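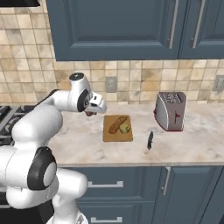
Foro Akus > Aprendizaje por imitación > Simulación
Tema: ¿Cuántas demostraciones humanas antes de pasar a generación automática?

lokley_sim escribió:
Buenas. Estoy montando un conjunto de demostraciones en cocina simulada para una tarea de coger y colocar sobre encimera. Un solo brazo, pinza paralela, control en posición cartesiana relativa. De momento tengo 151 episodios teleoperados, todos con la misma distribución de muebles: placa a la izquierda, tostadora a la derecha, tabla de cortar en medio con el pan encima. Cambian la textura de la encimera y la posición inicial de los objetos.

Entrenando clonación de comportamiento con esos 151, la política llega bien hasta el objeto y falla en el cierre. Cierra pronto o cierra alto. Mi plan era seguir teleoperando hasta 400 y volver a entrenar. ¿Alguien ha visto que el cierre mejore solo con volumen?

Zulema Rivadeneira escribió:
Con volumen del mismo tipo, poco. Antes de grabar más miraría dos cosas:

1. Frecuencia de grabación frente a frecuencia de control. Si submuestreas, el cierre se queda en uno o dos pasos por episodio y pesa muy poco en la pérdida.
2. Pausas del operador. Casi todo el mundo se detiene justo antes de cerrar para comprobar la alineación. Esos pasos con acción casi nula enseñan a la política a quedarse quieta o a cerrar en cualquier momento de la pausa.

¿Filtras las acciones nulas?

lokley_sim escribió:
No filtro nada. Grabo a la frecuencia de control, así que lo primero lo descarto. Lo segundo me encaja: en varios episodios la pinza queda suspendida encima del objeto bastantes pasos.

cetura_lab escribió:
No estoy de acuerdo con filtrar. Si quitas las pausas, rompes la relación entre la observación y la velocidad real del brazo, y en simulación con contacto eso se nota. Es preferible dejar los datos como están y predecir bloques de acciones. Con bloques de 16 pasos la pausa deja de ser un problema en la mayoría de los casos.

Zulema Rivadeneira escribió:
Se puede recortar sin romper nada si solo se eliminan tramos en los que la velocidad articular ya es cero. Ahí no hay dinámica que conservar. Los bloques ayudan, pero si la pausa es más larga que el bloque vuelves al mismo sitio.

cetura_lab escribió:
Velocidad cero exacta con teleoperación por ratón 3D no la he visto nunca. Siempre hay deriva. Acabas poniendo un umbral, y el umbral se come correcciones finas, que son las que hacen falta en objetos pequeños.

Maximiliano Figueroa escribió:
Respondo a la pregunta original, la de generación automática. En Ledesma partimos de 6 demostraciones limpias por tarea, segmentadas en aproximación, agarre, traslado y suelta, y generamos el resto transformando cada segmento al marco del objeto. Se ejecuta en el simulador y se guarda solo si el estado final cumple la condición de éxito. De la última tanda de 400 intentos quedaron 216 válidos.

Los fallos se concentraron en objetos pegados al zócalo de azulejo, porque la muñeca choca con la pared al rotar, y en los que caían cerca de la tostadora. Si tu muestreo de posiciones incluye esas franjas, mira los descartes por zona antes de dar el conjunto por bueno. Se queda sesgado hacia el borde delantero y en la métrica global no se ve.

lokley_sim escribió:
Ese sesgo no lo había considerado. ¿Los segmentos los marcas a mano?

Maximiliano Figueroa escribió:
A mano en las demostraciones de partida. Son pocas. Intentamos detectarlos por el cambio de estado de la pinza y los cortes de aproximación salían tarde - la interpolación entraba en contacto con la tabla.

cetura_lab escribió:
Un matiz: los datos generados heredan el estilo de quien grabó las semillas. Si las seis son del mismo operador, tendrás 216 episodios con la misma trayectoria deformada. Yo seguiría teleoperando, con dos operadores como mínimo, aunque cueste más.

Maximiliano Figueroa escribió:
Para clonación simple, esa homogeneidad me ha venido bien. Para robustez ante perturbaciones, de acuerdo contigo.

lokley_sim escribió:
Actualizo, 22 de enero de 2018. He recortado pausas con umbral bajo, solo en la fase previa al cierre, y he entrenado con los mismos 151 episodios. El cierre anticipado casi desaparece. El cierre alto sigue igual, sobre todo con objetos pequeños. Sospecho de la cámara de muñeca, que a esa distancia pierde el objeto entre los dedos. Voy a añadir la apertura de pinza al vector de estado, que no la tenía.

Zulema Rivadeneira escribió:
¿No tenías la apertura en el estado? Empieza por ahí y deja la cámara para después. Y normaliza esa dimensión aparte, el rango es muy distinto al de las posiciones.

lokley_sim escribió:
Hecho, lanzado con tres semillas. Subo las curvas cuando terminen.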